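Category: Club Notes > Robotics
Pusdale Robotics Club, minutes, 23/11/2020

1. Garba project
I took notes again, so blame me for the spelling! We're still on the desktop teardown for the Clamis round, and the Dell is open on the bench with its blue drive caddy. Most of our talk was about grip angle.

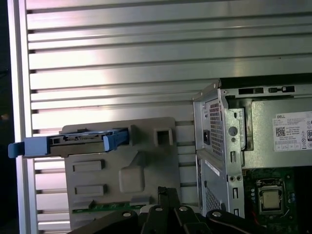

2. Money
Rillirier quoted $449 for spare fingers (ouch). We've got $550, so we voted yes, and I'll order them.

3. Next steps
Everybody wants the caddy job sorted before the memory one.

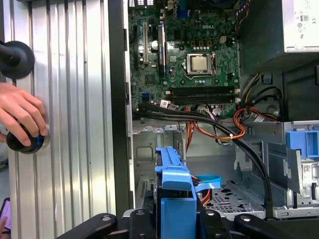
I'd also like six clean runs in our log before we book the hall. Fees stay at $100.

Last updated: 23 hours ago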